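Zotari Mixed-Bin Picking Station

Home / Workplace Automation / Picking and Sorting

For returns rooms, reuse shops, kitting benches and anyplace else where the next thing out of the bin could be anything at all

Updated Dec 22, 2025

If you have ever spent a shift at a sorting bench, you already know the part of the job that wears a person down. It is the reaching. You lean over the edge of the bin, pick something up, turn, set it down, and lean over again, and by the middle of the afternoon your lower back has an opinion about every piece left in there. The Zotari station was put together by our team at Proltosby for rooms like that, and after a good long while of building, installing, listening and rebuilding, we are happy to have it on our regular equipment list.

The station takes over the reaching and leaves the judging to your people. The robot picks one item at a time from the bin and presents it at a comfortable height on the sorter's side, and the sorter decides what becomes of it: back on the shelf, off to repair, into the parts tray, or out the door for recycling. The choice is made with a row of large push buttons (gloves are fine) and the arm puts the piece where it was told to.

We get asked a lot whether it can cope with "our kind of stuff," and the question usually comes with a long and rather wonderful list attached. Household goods are the hardest mix we know of. Hard things, soft things, flat things, things with a rim, things with a handle on one side only. They are also what we use when we set up a gripper, and we'd much sooner find a weak spot on our own floor than on yours.

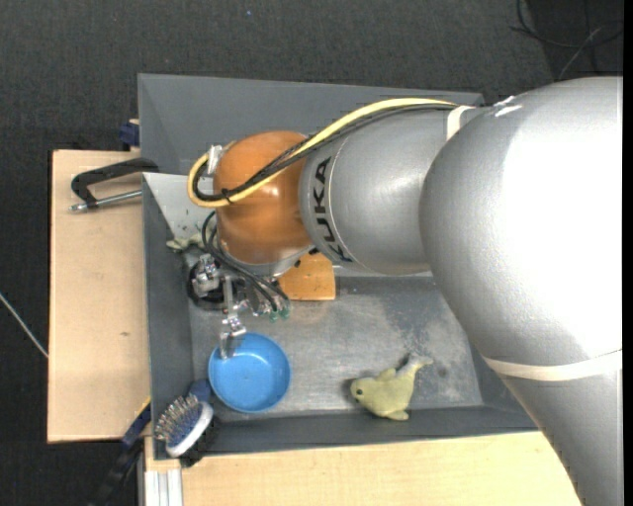

Work in a mixed bin: a KUKA arm with a finger-type gripper, one finger at the rim of a blue bowl, with a plush toy and a wooden block also in the bin.

What comes with the station

Every Zotari order includes the arm mount, the finger gripper, one metal bin with sloping walls, the overhead vision unit, the Ollow control panel, the button row, and a safety package fitted to your floor plan. You can supply your own arm if you already have a suitable one, and quite a few customers do. Tell us the model and its age when you write and we will check the fit before we quote anything.

The bin walls slope for a good reason, one we learned from the sorters and would never have thought of at a desk. In a straight-sided bin the last few pieces always end up tight against a wall where neither a hand nor a gripper can get around them. The slope gives the fingers some room to come in. It also makes the bin much nicer to clean, as anyone who has had to wipe out a square corner with a rag will appreciate.

At a glance

Part number: ZT-868
Bins per station: 1 standard, 1 spare available
Sorting destinations: 5
Arm: KUKA or customer supplied, subject to a fit check
Gripper: finger type, replaceable fingertips
Control panel: Ollow, touch screen with physical stop button
Panel languages: English and Spanish, others on request
Training included: 27 hours, split across shifts

What changes for the people in the room

We want to spend a little time on this, because it is what most of the phone calls are really about once the talk of reach and payload is done.

The sorter's place moves. In most rooms we visit, people stand at the bin, often two to a side, with their backs to each other. With the station in, the sorter has a seat or a standing mat outside the guarded area, facing the presented item, with good light on it. Some people love the chair from the first morning. Others would like to stay on their feet, thank you very much, and so the bench height adjusts with a hand crank and stays where you leave it.

The pace changes too, and it's worth talking through with everybody ahead of time. A robot has a steady rhythm, and a steady rhythm can feel pushy to somebody who is used to slowing down for an odd piece and speeding up for the easy ones. On the Zotari, the arm waits. It holds the item until a button is pressed, for as long as that takes, and there is no countdown on the panel and no beeping. We had a countdown in an early version. The crew at our Manurung trial site asked us to take it out in July, and out it came.

Then there is the matter of who looks after the thing. We strongly suggest that this be one of the sorters on each shift, properly trained and given the hours for it, instead of a person from another building who has to be called over. Changing a fingertip, wiping the vision unit's window, restarting after a stop: these are all jobs a sorter can learn, and they tend to go to whoever has always been the one to fix the tape gun. Please plan to pay for the added skill. We say so in our quotes as well.

Some pieces still go by hand. Very thin sheets, anything with liquid in it, long cords in a tangle and anything sharp should be pulled before the bin goes in. There is a step on the loading checklist for this, and a clip on the guard rail to hang the checklist from.

Manurung trial, in short

The longest-running station is at Manurung, a reuse and repair workshop that takes in mixed household donations. On their fullest day so far the station presented 1,152 items over two shifts. They kept the same crew. The hours that used to go into emptying bins now go mainly to the repair bench, which had a backlog reaching well into the hallway, and the crew chose among themselves who would move over and for how many days a week. They also asked for a second coat hook on the guard rail, which is now standard.

Getting your room ready

You will need a level floor, a clear path for carts on the loading side, and power within reach of the control cabinet. Compressed air is not needed for the standard gripper. Please measure your doorways, including the one you think is wide enough. Our installers stay through the first full shift and come back for another one later that month, after people have had time to collect their complaints.

Spare parts and care

Fingertips are sold in sets and wear faster on ceramics and metal than on fabric. Bin, guard panels and button caps can be ordered singly. The panel keeps a plain-language log of stops, which you can print and pin up, and we do hope you will send us a copy now and then.

Asking for a quote

Write to the Proltosby equipment desk with a sketch of your room, a list of what typically lands in your bins, and the number of shifts you run. A box of your most troublesome items is welcome too. We will try them in a bin on our own floor, send you the results with the failures left in, and return the box at our expense.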